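Shona Brunton has packed for other people for most of her working life, first for touring choirs and now for families who ring her in a panic the week before a trip. I met her on a Monday at her long table at Loltis, and she was talking before I'd found a chair.

"Everyone starts with clothes," she says. "I start with the little stuff! Get that sorted and the rest falls into place."

Her favourite thing in the world, I think, is a zip pouch. She has sewn 96 of them, and she'll happily tell you which colours sold out first. 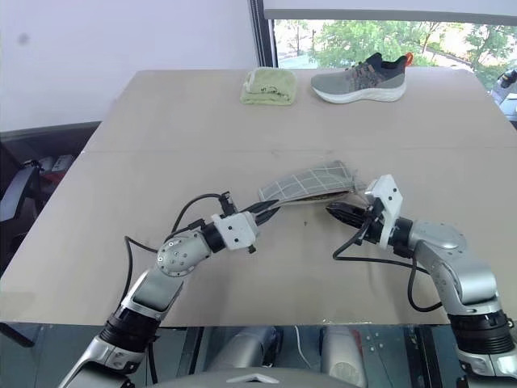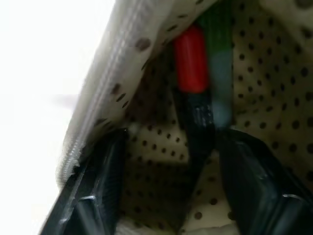

"Pens go in a pouch, always," she says. "I like a dotty fabric, cheerful, easy to spot at the bottom of a bag. And I want it to open wide, so you can see down to the lining."

What about towels? She lights up again. "Fold, don't roll! A folded towel sits flat against the back of the suitcase and you can stack 2 or 3 of them." Shoes travel at the wheel end, heels down, with socks stuffed inside (her neighbour Anong Paisan puts chargers in hers, and Shona has pinched the idea).

She's running another packing night in November and wants kids to come along this time. "They're brilliant at it. They bring their own textas and they've got opinions about every pocket."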